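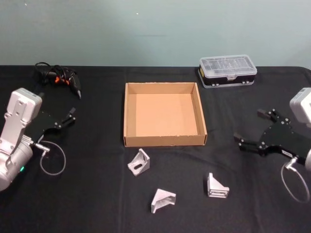
Bracket task: software review
Minutes, February 27, 2021

1. Perception
The Portela pose estimator was run on the corner brackets again. It reports high confidence on all of them, including one it had turned the wrong way round. Several people said the confidence number is useless as it stands and should not gate anything. The claim in the Portela notes that black cloth "solves" reflections on aluminum was not accepted. It may help. No one has compared it with another background.
Action: log estimated pose next to hand-measured pose for 100 placements before the threshold is discussed again.

2. Planning
Wemo now plans both arms in one call. The demo was fine with the box tray in the middle and the brackets in front of it. Objections: the tray walls are modeled as a solid block, so the planner never has to reach inside, and the gripper cables are not in the collision model at all. The cable loops hang well below the fingers. The request to call the planner "cable-aware" in the release text was refused.
Action: open-top tray model first. Cable volumes after that, even crude ones.

3. Control
The grip force setting was raised by 2 steps last month and the change never went into the config file. It lives on one laptop. Agreed that results from that period can't be compared with anything older.
Action: Nurnavum to refuse to start if local settings differ from the repository.

4. Tooling
Eltura replay viewer: still drops frames on long logs. The proposed fix is a rewrite. The meeting has heard this before and asked for a profile of 10 slow logs instead.

5. Schedule
The plan says unattended runs in April. Only 2 people present thought this likely. The date stays in the plan with a note that it depends on items 1 and 2.

6. Other business
Item on learned grasping held over. No data was brought.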